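Fosgate Household Goods Service
Progress report to the Vovell Fund
Submitted Tuesday, January 16, 2024

Summary

The service is running on the schedule set out in the grant agreement, except for the mattress work, which is late. We have supplied 230 households in the reporting period. Another 34 have been approved and are waiting for a delivery slot. The warehouse on Tijani Street is open and the second van route started in the fall. Spending is slightly under budget, mainly in wages, and we explain that below. We are asking for one change to the agreement, on how the storage money can be used.

Background

The grant pays for a basic set of household goods for people moving into unfurnished rentals in Fosgate after a stay in a shelter, a hospital or temporary housing. Referrals come from housing caseworkers. We don't take walk-ins. A household gets a bed for each person, a table and chairs, kitchen goods, bedding, and a box of everyday supplies that we call the first-week box. Large appliances are outside the grant and we pass those requests on.

Referrals

Referrals were steady through the summer and rose sharply when the weather turned. Most came from the county housing office and the hospital discharge team. Two agencies that used us last year have stopped sending referrals. One lost its housing staff and the other now buys goods directly for its clients.

The referral form was shortened in May. The old one asked for income details that the caseworker had already checked, and people were leaving that page blank. Incomplete forms used to sit for days while we chased the missing answers. We still get forms with no apartment number, and the drivers lose time over it. The new version will not submit without one.

Families with children wait longer than single adults. Bunk beds are the cause. We don't get many donated and the ones we do get often arrive without hardware.

First-week box

The box is the part of the service that tenants mention most in follow-up calls. It covers the things people otherwise have to buy on the first evening: soap, paper goods, trash bags, a dish towel, a can opener, light bulbs. Over 3,000 separate items went out in boxes during the period.

We changed the contents once. Laundry powder was replaced with liquid after several bags split in the van. We also took out the sewing kit, which few people wanted, and put the money toward more paper goods. Small packets and loose odds and ends take longer to sort than anything else we handle, and they fill up a table very quickly.

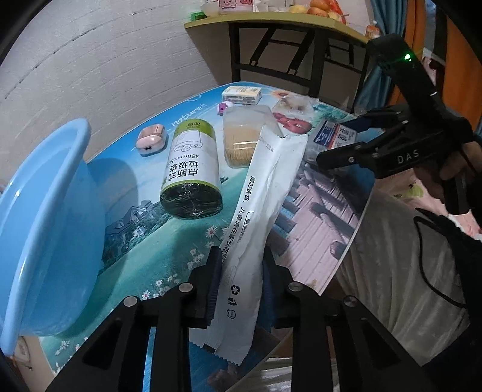 Warehouse and storage

The Tijani Street unit was ready later than the landlord promised. We kept the old garage on for the extra weeks and paid rent on both. The overlap is shown on its own line in the budget sheet.

Shelving is up along both long walls and the floor is marked out for furniture by delivery day. The loading door sticks in cold weather. The landlord has looked at it and has agreed to replace the track in the spring. There is no heat in the back half of the building, so bedding is kept at the front, where it stays dry.

We had one leak, near the rear downspout, after the heavy rain in the fall. A few upholstered chairs were lost. Nothing bought with grant money was damaged. The gutter has been repaired at the landlord's expense.

Deliveries

The first route covers the city and the second covers the towns to the north. Before the second route opened, northern households had to find their own transportation or wait until a van could be spared, and some gave up. The average wait in that area has come down and is now close to the city figure.

The older van was off the road for a transmission repair. During that time we rented a box truck from Cedenetti Moving at their weekday rate. They also let us use their stair dolly, which we have since bought from them.

Missed appointments remain a problem. In most cases the tenant's phone number has changed between referral and delivery. The office now calls the caseworker as well as the tenant on the day before. It is too early to say how much this helps.

Purchasing

We buy what isn't donated. Pots and pans, sheets, and most first-week supplies are bought new. Prices for bedding went up over the period and we moved to a different wholesaler, with somewhat thinner blankets. We'll go back to the heavier ones if tenants complain. Tissues, soap and cleaning supplies are bought by the case when a sale comes up. Basins and buckets are bought singly from discount stores, as the wholesale minimum is more than we can store.
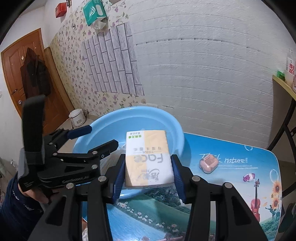
Facial tissues and a light-blue plastic basin.

Mattresses

The agreement says we would have a mattress cleaning arrangement in place by the end of the year. We do not. The contractor we expected to use withdrew, and the other quote we received would cost nearly as much as buying new. For now we accept only mattresses still in factory wrap and buy the remainder. We would like to discuss dropping this item at the next review meeting.

Staffing and spending

The warehouse assistant post was empty for part of the summer, and that accounts for most of the underspend in wages. It has been filled. Drivers' hours were higher than planned while the truck was on rent. Fuel was under budget. Office costs were as expected.

Change requested

We ask that the unspent wage money be moved to storage to cover the overlapping rent. The total grant would not change. A revised budget sheet is attached.

Work for the next period

Clear the current waiting list before spring referrals pick up. Find a regular source of bunk bed hardware. Replace the tires on the older van. Print the tenant welcome sheet in Spanish and Haitian Creole; the translations are done and need a final check. Get the loading door fixed.

Attachments: budget sheet, revised budget sheet, referral form, delivery area map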